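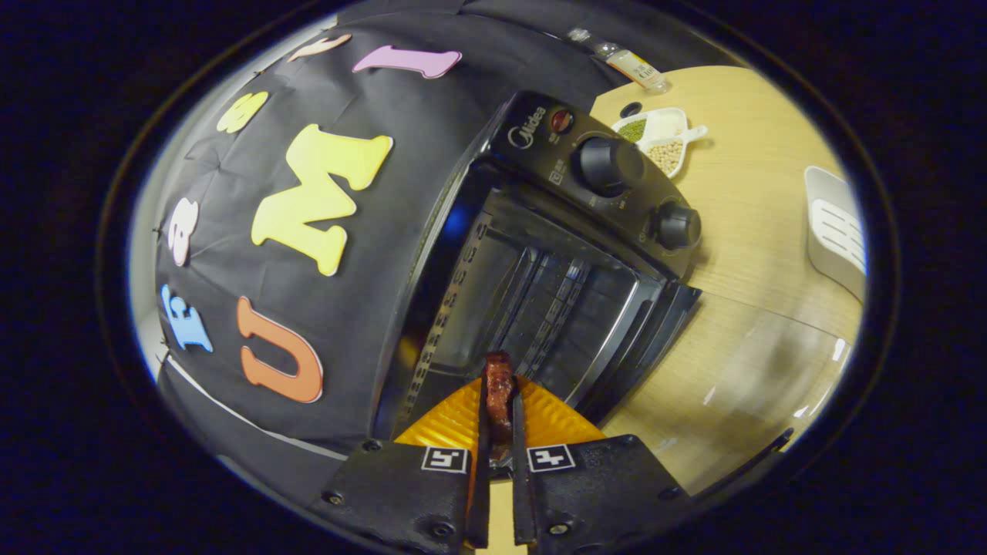

Clivix (grasp controller)

Clivix is a software package for closing, holding and releasing two-finger grippers on small or soft objects. It was written at Zaveck and is now kept up by Najjar, with the planner side handled in a separate package, Stulo. Most users meet it through kitchen tasks such as loading and unloading a countertop toaster oven, where a small piece of cooked food has to be pinched hard enough to stay put and no harder.

Overview

Clivix sits between a policy or planner and the motor driver. It takes a target finger width plus a force limit, and returns the measured width, at 100 Hz. Does not plan arm motion. Does not choose grasp points either, that is left to Stulo or to whatever the user plugs in.

Finger tracking

Width is read from 2 square fiducial markers, one on each gripper mount, seen by the camera on the tool. The markers move with the fingers so the distance between them gives the opening. Older versions used the motor encoder only, and drifted when the fingers flexed. The encoder is still used as a fallback when a marker is lost to glare or steam.

Marker loss is logged. After 20 missed frames in a row the controller holds position and raises a fault. The limit can be changed in the config file but the manual advises agianst it.

Hold modes

Width hold: keeps the fingers at a fixed opening. Fine for rigid things, lids, knobs, scoops.

Force hold: keeps closing untill the motor current reaches the limit, then backs off one step. Meant for meat, bread, cooked vegetables. Glossy or glazed surfaces can slip, see Known problems.

Release: opens in 4 stages with a short pause at each. Sticky food may need the last stage repeated.

Perception

Object masks come from a separate segmentation node. Dark objects in front of a dark oven cavity are the usual failure, also black fingers against a black appliance. Najjar's notes suggest masking the fingers out first using the marker positions, then running segmentation on what remains. Colored plates help.

Wide-angle lenses need their own calibration file. The circular dark border is cropped before marker search.

Known problems

Charred edges crumble and the width reading jumps. No fix yet.

Rack rails are sometimes picked up as finger edges in encoder fallback mode with visual check on.

Release order was reversed in the October build. Fixed in the build of Monday, November 23, 2020.

See also

Stulo
Marker calibration
Force limits for soft objects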